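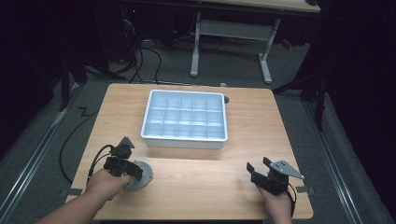 The sorting table, with the tray still empty and the gray disc under the left gripper.

Reshma Potgieter had the grippers on when Somkiat came in with the list.

"Don't talk to me yet," she said.

He sat down by the curtain and waited. She closed the left gripper on the edge of the gray disc, lifted it an inch, and lost it. It slapped flat on the wood. She tried again and lost it again.

"Okay," she said. "Now you can talk."

"We're at 111," Somkiat said. "Ratree says the bad ones don't count, so it's really less."

"How many do we need?"

"163 by tomorrow night. Mr. Manolakis wrote it on the door."

The club was called Gruna, after a dog that had belonged to the first president. They had one robot, Gekow, and Gekow had two arms and had never sorted anything. It was supposed to learn from the runs. A person held the grippers and did the job by hand, start to finish, and each time was one run. At the Sitthichai Cup in September, Gekow would get a tray with fifteen squares, a disc and a box of parts, and seven minutes. The disc had to be moved out of the way first. That was a new rule this year, and it was the rule Reshma hated.

"It's too flat," she said. "There's nothing to grab."

"Prasert does it."

"Prasert did it for two hours and went home with his wrist in a bag of ice."

Somkiat looked at the list. Next to each run Ratree had written a G or a B, and sometimes a short note. Under Prasert's name there were Gs almost all the way down. Under Reshma's there were a lot of Bs. One note said "dropped." The one after it said "dropped, swore."

"She wrote that down?" Reshma said.

"There's sound on the recordings."

Reshma put the grippers on the table and rubbed her thumbs. She had joined the club in the spring because her cousin in Gonder built pumps and she had thought robots would be something like pumps. She liked the wiring. She had done most of the cables herself. She had not expected that so much of it would be picking up the same things over and over while someone wrote down how you did.

Ratree Srisuk came in through the curtain with a bottle of water and the parts box under her arm. She saw them sitting.

"Did the table move?" she asked.

"No."

Ratree bent down and checked the front edge, one side and then the other. She did this every time. Earlier in the week somebody had leaned on the table, and they had thrown out a whole evening of runs.

"I can't get the disc," Reshma said. "Write that down too."

"How are you doing it?"

Reshma picked up the grippers and showed her. She went in from above with the left one, closed, lifted. The disc came up a little and fell.

"Prasert doesn't lift it," Ratree said.

"What does he do?"

"He drags it to the edge of the table. Then part of it sticks out and he can get one jaw under."

Reshma looked at the disc for a while. "Is that allowed?"

Somkiat found the rules on his phone and read them, moving his lips. There were 172 lines and he read most of them. "It says the disc must leave the table," he said. "It doesn't say how."

"Why didn't he tell me?"

"Did you ask him?" Ratree said.

She had not asked him. She and Prasert Sombatkul had not spoken much since the vote for captain, which he had won and she had said was fine.

She set the left gripper on top of the disc and pulled. It slid easily. She stopped when it hung over the side, got a jaw under it, squeezed and picked it up. Then she held it out over the carpet and did not know what to do with it.

"There's supposed to be a bin," Somkiat said, and went to look for one.

Ratree put the parts box where it belonged and sat down at the computer. "From the beginning," she said. "Disc back in place. Hands up when I say."

Reshma put the disc back. With her other hand she got her phone out and typed a message to Prasert – thanks for the edge thing – and looked at it, and sent it.

"Ready?" Ratree said.

"Is the bin there?"

"I've got it," Somkiat said from behind the curtain.

"Then go. One hundred and twelve."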